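Clurkimcombe, and a robot that does kitchens

I have wanted to see inside the Setside building ever since I moved here, mostly because it has no sign and always has its lights on. So when a card went up in the library saying they were holding an open day on 08/09/2018, I had my name down before I'd even got my coat off. There were 66 places and I'm told they went quickly, which pleased me. I do like living in a town where people will give up a morning for this sort of thing.

We were taken round in small groups. Ours was led by Kazimiera Żak, who talks very fast and draws on whatever is nearest (a paper cup, at one point, and then the back of my programme). The first room was all benches and cables and I could happily have stayed in it. Somebody had a spare wrist joint in bits on a tray and let us turn the gears by hand. It was much lighter than I expected, and so smooth! I held up the queue.

Then through to the practice kitchen, where the robot they call Bulley spends its days. Bulley has two arms with black grippers on the ends, and a rounded silver-grey body. You stand behind a strip of tape and it simply gets on with things. Kazimiera said that the job for the morning was the fridge, and in particular the lower door, where the freezer is. I had imagined we'd be shown something flashier, and within a minute I was completely gripped (sorry).

The thing is that a fridge door is hard. It swings in a curve, so the hand has to travel in a curve as well, and the seal holds on and then lets go all at once. Pull too gently and nothing happens. Pull too hard and you drag the whole fridge forward. Bulley also has to keep its own body out of the way of the door it is opening, and I must say I have failed at that myself with a bag of peas in one hand.
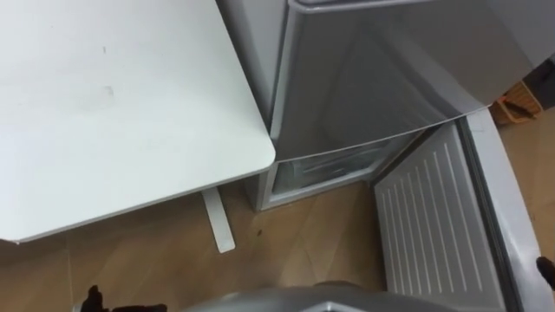 Ilir Hodžić said the drawers bothered him more than the door ever had, as clear plastic is a misery for a camera and a drawer with a bit of frost on the runners behaves differently every time. He had logged 381 tries at drawers over the summer and reckoned he could have told you from the sound alone which ones would stick.

I asked what happens when one does stick. They stop, make a note, put everything back as it was and go again. There is a great deal of putting things back. I found that oddly cheering – I'd pictured a lot of typing, and half the work seems to be walking across a room to shut a freezer.

We were allowed to have a go with the controls ourselves, on a cupboard door fixed to a board. You hold a handle in each hand and the arms copy you. I was dreadful. My left arm kept drifting off on its own, and a boy of perhaps ten took over and had the cupboard open and shut again in no time. He was asked very seriously whether he was free in the holidays.

There was tea afterwards, and a table of older machines, including a little wheeled thing called Grabowska that used to carry post along the corridor and still can if you give it a push. I would have taken it home.

They hope to run another day next September. The sign-up will be at the library again, on the board by the large print shelves, and I shall be bringing my sister whether she likes it or not.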